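Ordenar con cestas de plástico sin creerse todo lo que se cuenta

Desconfío bastante de los tutoriales de orden. Casi todos empiezan comprando algo, y el resultado dura lo que tarda alguien en buscar unas tijeras con prisa. Aun así, las cestas de plástico funcionan si se usan con poca ambición. Lo que sigue es el método que aplico yo, con los pasos que de verdad hago y sin los que siempre me he saltado.

Antes de comprar nada

Vacíe un solo mueble, el que más le moleste. Una casa entera en un fin de semana es una promesa de revista. Ponga el contenido sobre una mesa larga y sepárelo por uso, sin pensar todavía en recipientes. Si algo lleva desde agosto sin tocarse y no es de temporada, apártelo en una caja de cartón y déjela fuera del reparto.

Después mida el estante: fondo, ancho y alto libre. Apunte las tres medidas en un papel. En mi caso el estante es un Fitwood de los baratos y el fondo útil era menor que el de la ficha, cosa que descubrí con las cestas ya pagadas. Descuente un par de centímetros para poder meter la mano y tirar.

Qué recipiente para qué cosa

Los catálogos hablan de «sistemas». Yo no he visto ninguno que resista el cajón de los cables. Me basta con dos clases de recipiente: cestas caladas, para lo que conviene ver o airear, y cubos de pared lisa para lo pequeño, que se cuela por cualquier ranura.
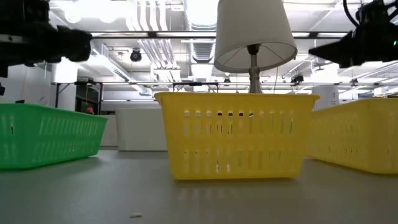
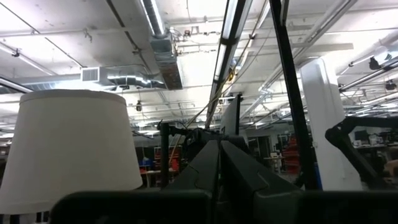
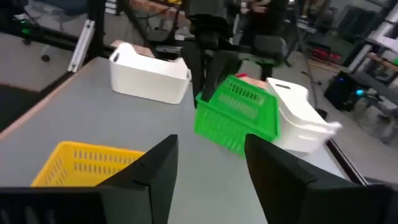 El código de colores es el consejo más repetido y el que menos me creo. Asignar un color a cada persona o a cada habitación suena bien hasta que falta una cesta y se sustituye por la que haya. Con dos colores y el blanco, como las cestas amarillas y verde y los cubos blancos de las fotos, tiene usted ya todas las categorías que va a recordar. Yo hago esto: amarillo para lo que se usa cada semana, verde para lo que sale de vez en cuando y blanco para las piezas menudas. Quien necesite un cuarto color seguramente necesita tirar cosas.

El reparto, paso a paso

1. Coloque los recipientes vacíos en fila sobre la mesa, con sitio para meter la mano en cada uno.

2. Llene primero los de uso semanal. Pare cuando el contenido llegue al borde; una cesta con copete no vuelve a ordenarse nunca.

3. Pase lo menudo a los cubos con agujero de agarre. El asa debe quedar mirando hacia fuera cuando el cubo esté en el estante.

4. Revise lo que ha sobrado. Si es poca cosa, repártala. Si da para otra cesta, vuelva al principio y sea menos sentimental.

5. Lleve todo al mueble y pruebe a sacar cada recipiente con una sola mano. El que se atasque está mal puesto, aunque quede bonito.

Etiquetas, sí, pero pocas

Probé unas adhesivas de la marca Virnov que se anunciaban como reutilizables. En plástico calado no hay superficie suficiente y se despegaban por una esquina. Un trozo de cartulina atado con cordel a una ranura hace lo mismo y se cambia en un minuto. En los cubos lisos la cinta de pintor aguanta de sobra. Escriba la etiqueta con la palabra que usaría al preguntar a gritos desde el pasillo: «pilas», «cuerdas», «cosas de coser».

Las lámparas y otros bultos

Una lámpara de mesa no se guarda en una cesta, por grande que sea. La pantalla de tela se marca con cualquier presión. Si tiene que retirarla una temporada, desmonte la pantalla, cúbrala con una sábana vieja y póngala sola, sin nada encima. El pie puede ir al fondo del armario.

Mantenimiento

He leído que bastan 10 minutos diarios. No conozco ninguna casa donde se cumpla. En la mía hay un repaso los martes, de 12 minutos con el temporizador de la cocina, y solo de las cestas amarillas. Las verdes se miran cuando toca abrirlas. Las blancas, cuando ya no cierra la mano dentro.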